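Call for participants: shop-floor and household chores study
Posted May 7, 2020

Hinach is looking for 30 adults to take part in a study on whether machines can do ordinary chores yet. We want people who do this kind of work now, for pay or at home: parts sorters, packers, hotel laundry staff, kitchen helpers, and anyone who runs a household.

Participants come to our workshop on Plovavgate for two sessions in June. In the first, you do a set of short chores by hand at your own pace. They include picking mixed parts out of a bin, folding towels, and putting away dishes. In the second, you watch an arm attempt the same jobs and fill out a rating sheet after each one. We ask whether you would accept the result from a coworker, and what you would have to redo.

Bin picking takes up most of the second session. The parts are plain bars in two colors, left lying in a metal bin at different angles, some of them touching.
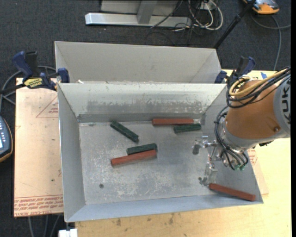 Can a machine take over a sorting job today?
For one kind of part in a fixed place, often it can. Mixed parts that lie against each other or against a wall are harder, and a person usually still has to step in. Towels and dishes are further behind.

Each session lasts almost three hours with a break. Pay is $244 for both sessions, plus parking. If you attend only the first, you are paid half.

You should be 18 or older, able to stand for 15 minutes at a time, and comfortable reading a rating sheet in English. No technical background is needed. People who work for a robot maker or have taken part in an earlier Hinach study are not eligible. You will not handle the arm, and a member of staff is at the stop button whenever it is on.

To apply, write to Lucie Hiebert at the Hinach study desk with your name, your current work, and the chores you do most often. Questions about pay go to Rosaire Penner. We will answer everyone by the end of the month.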